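Ticket 1711
Subject: Address labels shift down the page after the first sheet
Product: Fleven Label Desk
Opened by: Ama Antwi, Triludov
Assigned to: Breso Support
Priority: Normal
Status: Closed

Original report

We print shipping labels for our mail-order customers from Fleven. Until last month everything lined up. Now the first sheet in a job comes out right and every sheet after it is a little lower than the one before. By the fifth sheet the last line of the address is in the gap between labels, and by the eighth or ninth the street is on one label and the town is on the next.

The job I noticed it on had 597 addresses. I stopped it partway through when I saw the pile in the tray. A short test job of one sheet looks perfect every time, so I didn't catch it when I ran the test.

What I have tried so far:
Turned the printer off and on.
Used a new pack of label sheets, same part as before.
Cleaned the feed rollers with a damp cloth.
Set the margins again by hand in Fleven. This fixes sheet one and nothing else.

The printer is a Kowalczyk office laser. It's on the network and two of us use it.

Reply from Breso Support

Thanks for the clear report. A drift that grows with each sheet is usually one of two things. Either the paper is slipping in the feed, or the page length in the template doesn't match the page length the printer is using. Slipping tends to be uneven, so sheet four might be off more than sheet six. A page length mismatch gives the same step each time.

Please do the following and send back what you find.

1. Print ten sheets on plain paper with the same job settings. Don't use label stock.
2. Lay each sheet over the one before it and hold them up to a window. Note whether the step from sheet to sheet is the same.
3. In Fleven, open Template, then Page Setup, and tell us the paper size and the value in the Length box.
4. On the printer's own panel, open the tray menu and tell us the paper size for the tray you use.

Also let us know whether anything was updated or replaced before this started.

Reply from Ama Antwi

Done. The step is the same between every pair of sheets, as far as I can judge against the window. It happens on plain paper too.

Fleven says Letter. The Length box is grayed out and says Auto. The printer panel says Letter for tray 2, which is the one with the labels. Tray 1 says A4, which surprised me. We have never had A4 paper in the building.

As for changes, Fleven updated itself in October. I clicked through the notes and didn't read them. The printer hasn't been changed.
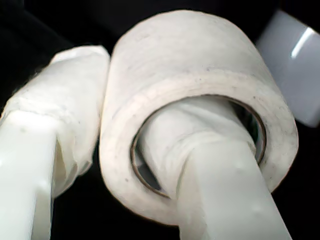
One more thing I noticed while doing the test. If I print from my coworker's computer, using the same template from the shared folder, the drift is not there. I ran ten sheets from her desk and they were all good. She hasn't had the update yet.

Reply from Breso Support

That's very useful, and it rules out the rollers. You can stop cleaning them.

The October update changed how Fleven reads page length when the box is set to Auto. Before, it used the size saved in the template. Now it asks the printer, and the printer answers with the size for its default tray. On your printer the default is tray 1. So Fleven is laying out each page after the first as if the paper were A4, while the labels in tray 2 are Letter. The first page is placed from the top edge, so it comes out right.

Try this:

1. On the printer panel, change tray 1 to Letter.
2. Restart the printer and wait for the ready light.
3. On your computer, close Fleven completely. Check that it isn't still running in the corner of the taskbar.
4. Open Fleven and go to File, Printers, Refresh.
5. Print five sheets on plain paper from tray 2.

If that works, please leave the label stock out until you've run a longer job on plain paper as well.

Reply from Ama Antwi

Changed tray 1 and restarted. Refresh gave me an error the first time: "Code 1063, device did not respond." I waited a few minutes and it went through on the second try.

Five sheets are fine. I then ran a longer job of twenty and the first eleven are fine, but from twelve on they drift again, same step as before. I checked the panel and tray 1 had gone back to A4 – I definitely saved it, I went back into the menu to look before I restarted.

Reply from Breso Support

We think something on the network is setting the tray back. Some offices have a saved printer profile that gets sent out at set times, and it overwrites whatever was entered on the panel. Do you know who looks after the printer settings? If you have a login for the printer's web page, look under Administration, Saved Profiles.

In the meantime you can get around it from your side. In Fleven, go to Template, Page Setup, and clear the Auto check box. The Length box will become active. Choose Letter from the list, don't type a number. Then save the template under a new name so the shared copy isn't changed for your coworker.

Reply from Ama Antwi

I had the login. There was one saved profile, called "setup", with tray 1 as A4 and a timer to apply it every hour. I think it has been there since the printer was installed and it never mattered until Fleven started asking. I've turned the timer off and set tray 1 to Letter again.

I also made a new template with Auto cleared. I ran 100 sheets of plain paper as a test, double-sided off so I could see them all, and the last one lines up with the first. Then I printed the rest of the real job on labels. All good.

Two questions before you close this. Will the next update turn Auto back on in my template? And is it safe for my coworker to update?

Reply from Breso Support

Updates don't change saved templates, so your new one will stay as it is. Yes, she can update. Have her open the new template and not the old one, and delete the old one from the shared folder once she has switched over.

We've passed the 1063 error on to Fleven separately. It seems to come up when the printer is still waking, and a second try normally clears it.

Ama Antwi

She's updated and her labels are fine. Old template deleted. Please close.

Status changed to Closed.
Resolution: Printer profile was resetting tray 1 to A4. Profile timer turned off, template set to fixed Letter length.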